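Receitas da Avcı - leia-me

Olá! Se chegou até aqui é porque descarregou a pasta com as receitas da minha avó emprestada, a dona Avcı, e quer saber o que lá está dentro. Vou tentar ser breve (não prometo).

São 299 receitas passadas a limpo a partir de cadernos manuscritos, quase todas de pão, bolos secos e conservas. Os cadernos vieram de Ferkby numa caixa de sapatos, com nódoas de manteiga e tudo, e a Zerrin Yaman teve a paciência de me decifrar a letra nas páginas piores. Cada receita é um ficheiro de texto simples, com título, ingredientes, modo de fazer e, quando havia, os comentários que ela rabiscava à margem. Os comentários são a melhor parte! Há um que diz só "nunca mais" e ainda hoje não sei se era do bolo ou da visita.

As medidas ficaram como estavam. Onde ela escreve "uma chávena" eu deixei "chávena", mas no fim do ficheiro juntei o meu palpite em gramas, entre parênteses retos. Cozinhei 11 receitas com esses palpites e saíram bem, menos os biscoitos de anis, que ficaram duros que nem pedra - usem menos farinha do que eu pus.

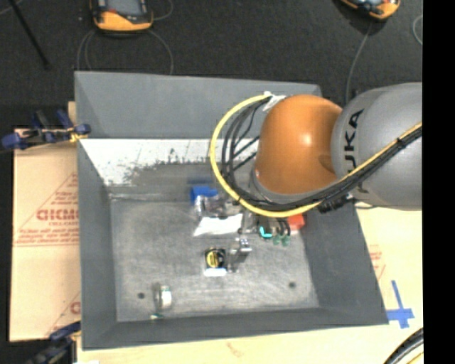 Cuba cinzenta com o fundo riscado.

Como está organizado: uma pasta por caderno, seis ao todo, com os nomes que ela lhes dava ("verde", "do inverno", "o outro"...). Dentro de cada uma a ordem é a das páginas. Pensei em separar por tipo de prato e desisti logo, porque ela punha o doce de marmelo a meio do pão de centeio e eu gosto de o encontrar ali.

O que falta: duas páginas do caderno "do inverno" foram arrancadas e a receita da página seguinte começa já no forno. A Şengül Eren jura que era um pão de nozes que se fazia em Zellitcombe em outubro. Se alguém tiver uma versão parecida, escreva-me, por favor!

Para pesquisar uso o Wudeck, mas qualquer editor de texto serve. Os acentos estão em UTF-8; se vos aparecerem uns símbolos esquisitos em vez do "ç", é abrir outra vez com essa codificação.

Podem copiar, cozinhar, traduzir e imprimir à vontade. Só peço que deixem o nome dela no cabeçalho e que não vendam a coleção. Correções são bem-vindas, sobretudo nos tempos de forno - o dela era a lenha e o meu é elétrico, com uma porta que fecha mal.

Última revisão: 22 de janeiro. Acrescentei as notas à margem do caderno verde e corrigi o fermento na broa de milho.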